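Wasserflecken auf heller Arbeitsplatte mit Marmormuster, was hilft wirklich?

Fostarell
9. Januar 2026

Hallo zusammen, ich verzweifle langsam an unserer Küche! Wir sind im Juli eingezogen und seitdem wische ich gefühlt ständig um die Spüle herum. Trotzdem bleiben so matte Ränder, vor allem abends bei schrägem Licht (tagsüber sehe ich fast nichts). Das Wasser hat bei uns 25 Grad deutscher Härte, also ziemlich heftig. Essig habe ich mich noch nicht getraut, weil ich nicht sicher weiß, ob das Material Stein ist oder nur so aussieht. Der Vermieter weiß es auch nicht.

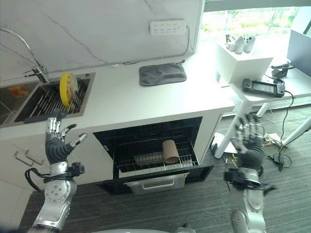
Marneo
Finger weg vom Essig, solange du das nicht weißt! Echter Marmor wird davon stumpf, und das polierst du nicht mal eben wieder raus. Mach an einer versteckten Ecke den Tropfentest: 2 Tropfen Zitronensaft drauf und genau hinschauen. Wenn es schäumt, ist Kalk drin, dann nur pH-neutraler Reiniger. Bei mir in Gastport ist das Wasser genauso schlimm, ich ziehe die Platte nach dem Spülen immer kurz mit einem trockenen Mikrofasertuch ab, seitdem ist Ruhe.
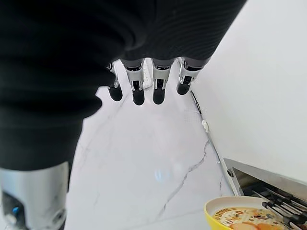 Arbeitsfläche mit Marmormuster und weiße Wand

Saavedra
Backpulver! Nehme ich seit 6 Jahren für alles. Welche Platte das ist, weiß ich allerdings auch nicht, also erst mal vorsichtig an einer kleinen Stelle probieren.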